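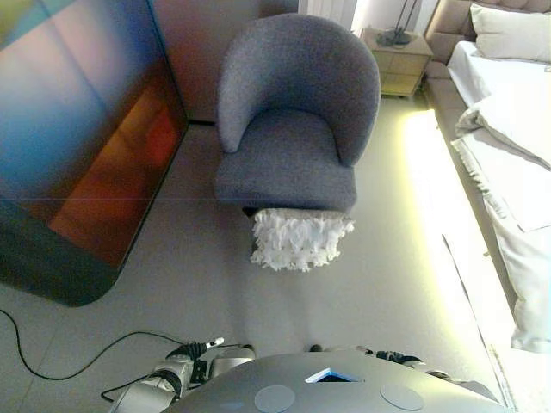 Can you use the Findedov soft goods pack on a humanoid you already own, or do you have to buy a whole robot from them?

You can use it on one you already own. Findedov doesn't sell robots at all. You need two arms, multi-fingered hands with some kind of thumb, a head camera that can see the floor in front of the feet, and the Brurnoven runtime installed and licensed.

That question came up so often in the old thread that I'm putting it first in this one.

tfarina
Posted Tuesday, November 12, 2024

OK so, new thread for the soft goods pack, and I'll start with my own review now that I've had it going for a while in a furnished bedroom. For anyone who hasn't followed along, the pack is the bedding and pillow add-on: pick up off the floor, carry, place, straighten. You pay $200 once, you get the policies plus the tuning tool, and it sits on top of whatever walking and balance stack you already have.

I love this thing. I've been messing with manipulation for a long time and soft stuff has always been where my evenings went to die. A rigid box tells your hands where it ends. A pillow just sort of gives up in the middle and goes out the sides, and every grasp planner I tried would aim for the center and come up with a fistful of nothing. The Findedov approach is to come in from both sides with open hands, palms facing, squeeze slowly, and only commit once both hands report resistance. The squeeze-and-wait part is what got me. It pauses, and then it adjusts one hand a bit if the load isn't even, and THEN it lifts.

I kept a log. 186 attempts at picking a pillow up from the floor, all with the stock settings, and roughly two thirds ended with the pillow on the bed. That may not sound amazing if you come from industrial arms, but my own code never got anywhere close.

Things I'd tell a friend:

Ruffled edges are harder than plain ones. The hand can close on the trim and the policy thinks it has the pillow. There's a setting called edge margin in the tuning tool and I turned it up, which helped a lot.

White on pale tile is harder than I expected too. Under-bed lighting makes it worse at night, at least for me. Turn the exposure down before you blame the policy.

Manage your cables if you run tethered. I mean it.

rigidbodyrick
Replied

Two thirds is a coin flip with good manners. For $200 I'd want it to work. How many of the misses were the robot's fault and how many were the pack's? If you're on the older Ichikawa hands there is so much slop in the thumb that I wouldn't trust any number that comes out of it.

tfarina
Replied

Fair question! I am on Ichikawa hands, and I did re-zero the thumbs before each batch. Most of the misses came down to the trim problem. A smaller bunch were the robot stopping too far back and reaching with its arms nearly straight, and I count those against my walking stack, not the pack. The approach distance is something you set yourself and I had it wrong for the whole first batch.

What I found is that you want the feet right up near the thing before the hands go down. It feels too close when you watch it. You think it's going to step on the pillow. But with the elbows bent there's so much more room to correct, and the squeeze comes from the sides the way it's supposed to. My habit now is to walk it in, let it settle, open both hands to the same height, and check the view from the head before I let it go on. 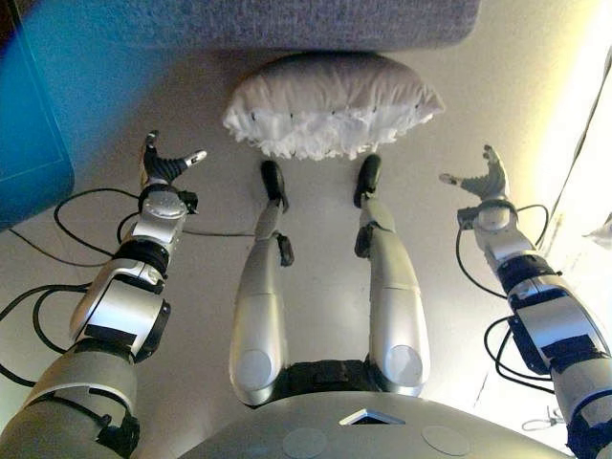
After that I let it run on its own, and the settle step is the one I'd beg you not to skip. The default wait is five seconds. I know it's tempting to cut that down (I did, the very first night) but the torso keeps swaying a tiny bit after the last step and the pillow estimate drifts along with it. Put it back to five and a bunch of weird one-handed grabs went away.

senyo_k
Replied

Senyo Kwofie here, some of you know me from the Farkow board. I bought the pack in April and I agree with most of this but I want to push back on the edge margin advice. Turning it up made my ruffled pillows better and my thin ones much worse, as the hands ended up coming in so far under that the fingertips dragged on the floor. What worked for me was leaving the margin alone and slowing the close speed. Same fix for the trim problem, none of the dragging.

Also I'd like to say something nice about the support. I sent them a recording of a bad run on a weekend and got back an answer from a person who had obviously watched it all the way through. They pointed out that my left wrist was rolled a few degrees compared to the right. I'd been staring at that robot for days and hadn't seen it!

tfarina
Replied

Ooh, I haven't tried the close speed. How slow are we talking?

senyo_k
Replied

Slowest notch above the bottom one. At the very bottom it times out before both hands report contact and you get the sad little shrug where it opens up and backs away.

rigidbodyrick
Replied

So to sum up, the two happiest customers in the thread disagree about the main setting. I'm glad you're both having fun, I just think the default ought to be good enough that a normal owner never opens the tuning tool.

tfarina
Replied

I don't think a normal owner is who it's for yet, and their page says as much. If you like opening the tuning tool it's a great evening. If you want it to make your bed while you're at work, I'd wait.

One more difference between us, Senyo, is that I'm on hard tile. Were you on carpet when you saw the dragging?

senyo_k
Replied

Low carpet, yeah. That could be a good part of it, since a fingertip catches on carpet where it would slide on tile. OK, I'll soften my position to "try the speed first, and touch the margin after."

moth_and_servo
Replied

Hi, long-time reader and I just registered to ask. Does it do throws and blankets? My main reason for wanting this is that my dog pulls the throw off the chair all day long and I would think it's the funniest thing in the world to have a humanoid put it back.

tfarina
Replied

Welcome! It'll do a throw in the sense that it'll pick one up. Placing is a separate story. For pillows there's a real place step where it lines up with the headboard and sets the pillow down. For anything that drapes, it carries it over and lets go, and you get whatever gravity gives you. I've had throws land beautifully over the seat of an armchair and I've had them slide straight off the front again. The drape mode is marked experimental and I think that's the right word for it.

It is very funny, though. You should do it.

moth_and_servo
Replied

Sold on the comedy alone. Is the Brurnoven license extra?

rigidbodyrick
Replied

It is, and this is my other gripe. The pack price is the pack price, then the runtime is billed yearly. If you bought your robot through Farkow it may already be on there, so check before you pay for it twice. I nearly did.

senyo_k
Replied

Seconding that. It's in the settings under installed components, and it only shows up when the robot is standing. Don't ask me why. I looked for it with mine on the stand and was convinced I didn't have it.

gantrygal
Replied

Different experience for balance. I ran the trial on a pair of hands that aren't Ichikawa and it was rough. Contact detection leans on finger current and mine are noisy, so it kept thinking it had something when it was closing on air. Support was kind about it and told me up front that the hands weren't on their list, so I can't complain too hard. But do read the list. I didn't.

The carry portion was lovely even on my hardware. Once it had hold of a pillow it kept it up clear of the knees and walked with it like it had somewhere to be.

tfarina
Replied

The carry is so good. I could watch it all day. The arms come in a little closer to the chest on turns and you can tell somebody at Findedov spent real time on that.

I'm going to rerun my batch with Senyo's close speed and the margin put back to stock, same pillow, same spot on the tile, and I'll post the log when it's done. If anyone has a recipe for the thin decorative pillows I'd love to hear it, they fold in half on me during the squeeze and then spring out sideways.

rigidbodyrick
Replied

Post the failures too, sorted by cause. If the slow close gets you well past two thirds I'll buy the pack and eat my words in this thread.

senyo_k
Replied

Screenshotting that.

For the thin ones, Tiziana, try grabbing across the short side. There's a toggle for grasp axis near the bottom of the pillow tab and it's on auto, which picks the long side nearly every time. Short side, slow close, and don't let the robot stand over it at an angle. Square it up with the feet first.

gantrygal
Replied

Wait, there's a toggle for that?? I went through the whole trial on auto.

Contact the moderators | Forum rules | Copyright 2024, all posts belong to their authors | Back to top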